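Wrapping cloths find a second life at Darnemer hall

I went along to the cloth table at Darnemer hall meaning to stay for a cup of tea and drop off two old tablecloths. Three hours later I was still there with pins in my cuff, so you can guess how it went.

If you missed the notice in October, the idea is simple enough. People bring the fabric that comes home with them from weddings, birthdays and big family dos — wrapping cloths, banners, table runners, the printed stuff that's too nice to bin and too loud to put on your own table — and it gets sorted, swapped and turned into something. Wubit Admasu started it at her kitchen table with a carrier bag of offcuts. By closing time on Friday 39 people had signed the book, and the swap rail had been picked clean apart from a pair of brown curtains.

Red was the colour of the day, mostly because wedding cloth tends to be red and there had been a lot of weddings. Genji Fukuda gave a little talk on tying a square cloth round a box without tape (I've tried it at home since and my box looked like a turnip). He also told us about the double-happiness character, the one you see at Chinese weddings, made of the same character for joy written twice, side by side. Somebody asked if it was bad manners to cut through it. Genji said his own rule is to fold round it and keep it whole, and most of us went along with that.

The sewing corner was run by Hawi Tesfamariam, who has far more patience than I do. She had everyone making soft round baskets, the squashy kind with a padded rim that you keep by the door for keys and gloves. The trick is to stuff the rim before you close the last bit of seam, and to use less stuffing than you think. I used more than I thought and mine won't sit flat. Mostafa Sqalli made two in the time it took me to thread the needle, and then very kindly threaded mine as well.

Lunch was bread, lentils and a tray of something with apricots from the Tsegaye café, and it went fast! Donations came to £200 on the day, which will pay for thread, a decent pair of shears and the hall until spring. Findex, the hardware shop by the bridge, has offered a shelf for finished pieces as well, so if you'd like to sell a basket or a cushion cover, leave it there with your name pinned inside.

A few things for next time. Please wash what you bring, and iron it if you can bear to. Printed lettering can crack under a hot iron, so turn the cloth over or put a tea towel on top. Kieran Nic Aodha is looking for plain backing fabric in any colour, the heavier the better, and he'll collect if you live on the 14 bus route. Old cushions are welcome too, for the stuffing. What we really don't need is any more ribbon — there's a whole crate of it under the stage.

The next cloth table is on the second Saturday of the new month, same hall, doors at ten. I'll be there unpicking my rim, and I'm bringing the brown curtains back with me, as I've decided they'd make a very good lining.
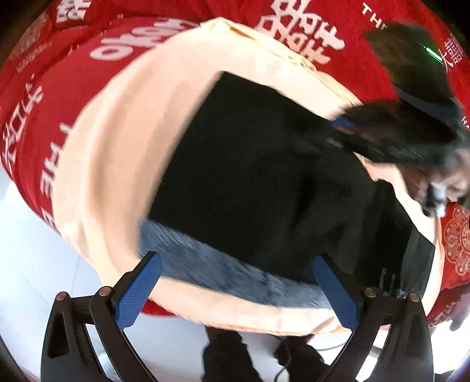
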